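Chapter 7
Household Tasks and the Limits of Repetition

A factory arm may repeat one motion 1,000 times with little change in its result. Clearing a table asks for something else. The cups differ, the light shifts during the day, and no two people leave their dishes in the same place. 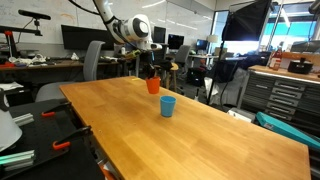 Carbone and Tokgöz separate a task into reach, grasp, transfer and release. Each step has its own rate of failure, and the rates compound. If each of the four steps succeeds 90 percent of the time, independently of the others, the whole task succeeds in roughly two attempts out of three. A home user would not accept this.

Section 7.1 defines the terms. Section 7.2 applies them to the Varnero trials, in which 700 attempts were scored by hand.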